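The **Dikinmont Open** is a stroke-play golf tournament held each May at the Dikinmont course. It is played over four rounds of 18 holes, for 72 holes in total, and is open to professionals and to amateurs who meet the handicap limit. The event is run by the Bangash Golf Association under the general rules of the game, with local rules posted at the first tee.

## Format

The field is limited to 156 players. All of them play the first two rounds, in groups of three, starting from the first and tenth tees. After the second round the field is cut to the low 60 scores and ties. The remaining players are paired by score for the last two rounds, with the leaders starting last.

A tie for first place is settled by a playoff over 3 holes, using total score. If the players are still level, they continue hole by hole until one wins. Ties for other places are not played off; the prize money for the tied places is added together and split evenly.

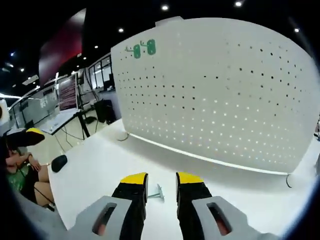
Amateurs may not accept prize money. An amateur who finishes in a paid place keeps the finishing position, and the money passes to the next professional on the list.

## Qualifying

Most places in the field go to exempt players, including past winners, the top finishers from the year before, and the leaders of the regional points list. The rest are filled through a one-day qualifier of 36 holes held at Rudov. Entries for the qualifier are capped at 300 — a limit set by daylight, as all players must complete both rounds on the same day. Alternates are ranked by their qualifying scores and may be called up until the last group has started on the opening day.

## Course

The course is a par 71. Its two nines were built separately, and the back nine has the narrower fairways and smaller greens. The three finishing holes run in a loop along the Clisteck, a shallow river marked as a penalty area for its full length.

The 6th is a par 3 played over a pond to a green that slopes from back to front. The tee is moved forward for at least one round. A drop zone is provided on the near side of the pond.
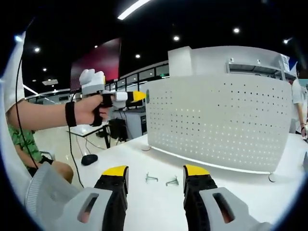
Preferred lies are allowed only when the head referee declares the fairways too wet for normal play. The decision is made before the first group starts and applies to the whole round.

## Scoring and records

Scores are kept by a marker in each group and checked by the player before the card is returned. Live scores shown on the course are unofficial — only the signed card counts.

The tournament record for 72 holes is 268, or 16 under par, set by Kulsoom Orakzai.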